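Otdale workroom refit – progress report
2 min read

Work since September has gone mostly into the tables. Of the 41 tops on the Grevetmont order, 26 are sanded, oiled and back in use. Gordon Robichaud has the rest on his list for spring. The grant has paid for 92 hours of his time so far.
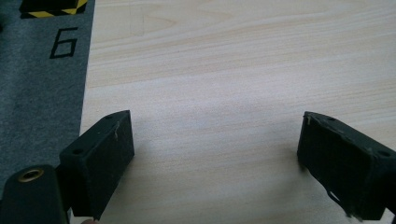

Felt mats were the second item in the budget. We went with dark gray, as agreed with Valentin Guillot, and it stands out well against pale wood – the edge of the mat is easy to find at a glance. The black printing on it also reads clearly. The tops keep their fine straight grain, and users have asked us not to stain them.

Still open: storage racks for the Punen room, and a quote for felt that came in 126 over budget. We will ask for a revised price before ordering more.

Contact the Otdale office | © Otdale Workrooms | Back to top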